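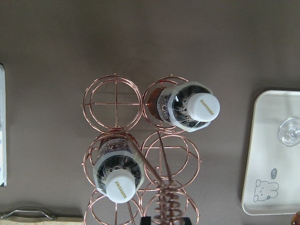

Corina Berchtold wrote under my last post that she had given up on wire wine racks altogether, as hers only ever held bottles of one size and anything slimmer rattled about like a pencil in a bucket. She wanted to know whether I still got on with mine, and I have been meaning to answer her properly ever since.

Well, Corina, I do! I bought it in February in the sale at Revel, when I had gone in for tea towels, and I carried it home on the bus with my fingers through the rings. It's copper-coloured wire, six rings and a curly bit, and my sister thinks it looks like a bedspring. It has hardly had any wine in it. What we drink in this house is cold tea and cordial and fizzy things, and I like having a few bottles out where people can get at them instead of all piled up in the fridge door. A soft drinks bottle does sit a bit slack in the ring, I'll grant you that. I have stopped minding.

The trick, if it is one, is to leave a few of the rings empty. I used to fill every one and then you couldn't get your hand in to lift a bottle by the neck without nudging its neighbour. Two or three bottles is plenty for a small table, and the rest can wait in a cupboard until they're wanted.

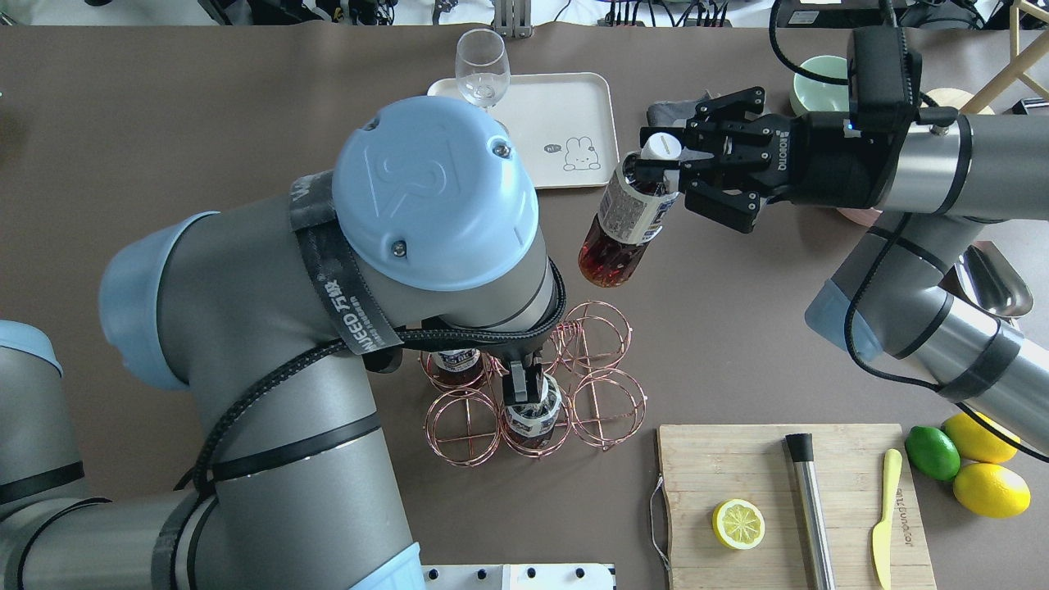 Storkholm Social Club – Drinks Table & Teas

So, on to the table itself, which has been my job since the spring and which I have opinions about. We had 41 people at the last social and we're expecting 54 at the next, so I've been thinking hard about what goes where. I used to put everything in the middle, because it looked generous, and then there was nowhere to stand a glass. Now I push it all out to the sides and keep the middle clear for pouring and mixing. It looks a little bare at first (Frei, who does the chairs, asked me if I'd finished) but once people come up with their drinks you're very glad of the room.

Bottles go in the rack, glasses on a tray, and the fruit stays near the board. I like a few whole lemons and a lime out next to it, and I cut the slices as we go, one or two at a time, because a plate of lemon cut at six o'clock is a sad thing by eight. A bamboo board is nice for this – light enough to carry to the sink in one hand. The muddler lives on the board too, otherwise it rolls off and somebody treads on it.
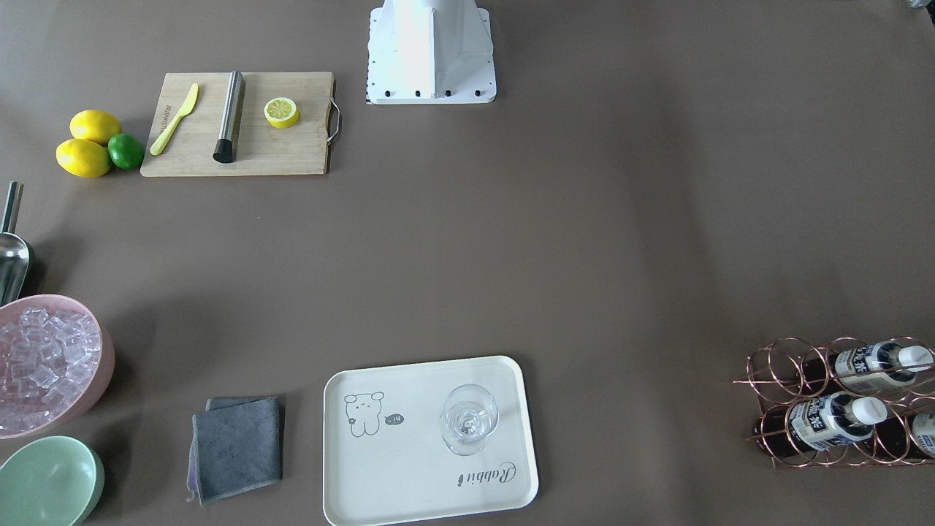 What I'd still like to sort out

Ice, mainly. We have a perfectly good scoop and no proper bucket, so at the moment it's a mixing bowl with a tea towel beside it. I'd also like a second tray, and another rack if Revel ever has them in again. If anyone sees one, please let me know and I'll pay you back at the next social.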